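Trucos de taller: un brazo que clasifica pilas y tuercas

Antes de programar nada, fije bien la base a la mesa. La nuestra bailaba un poco y cada recogida salía desviada. Apriete los tornillos en cruz y repáselos a las 200 maniobras. 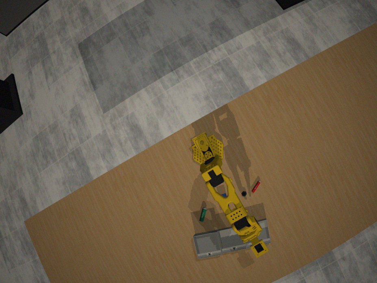
Reparta las piezas con separación entre ellas. Si dos se tocan, la pinza arrastra la vecina. Para empezar bastan unas pocas pilas y alguna tuerca.

La bandeja va cerca del brazo y siempre en el mismo sitio. Marque las esquinas con cinta de carrocero.
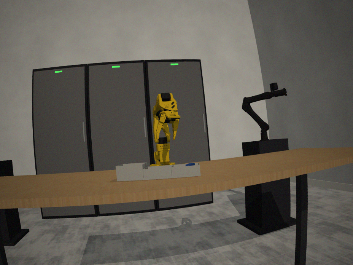

La pinza amarilla, abierta junto a la bandeja gris.

Ponga una letra en cada compartimento, grande y en negro sobre blanco. Pegue la etiqueta en el borde del fondo para que la pinza no la roce.
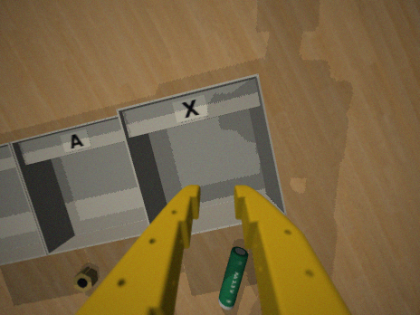
¿Se pueden mezclar pilas gastadas y nuevas en la misma bandeja?
Mejor separarlas. Pase antes el comprobador y deje las gastadas en otro recipiente.

Las tuercas se cogen por dos caras planas opuestas y a poca velocidad. Con las pilas cilíndricas, cierre por el centro del cuerpo.

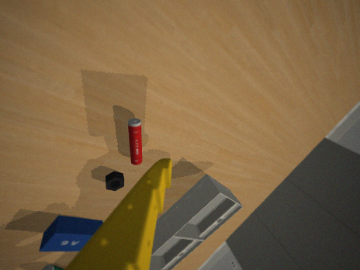
Taller Lakmont, 15 de agosto de 2020

Kornél Szabó bajó la velocidad de cierre y la pinza dejó de empujar las pilas. Los valores están apuntados en el cuaderno, página 57.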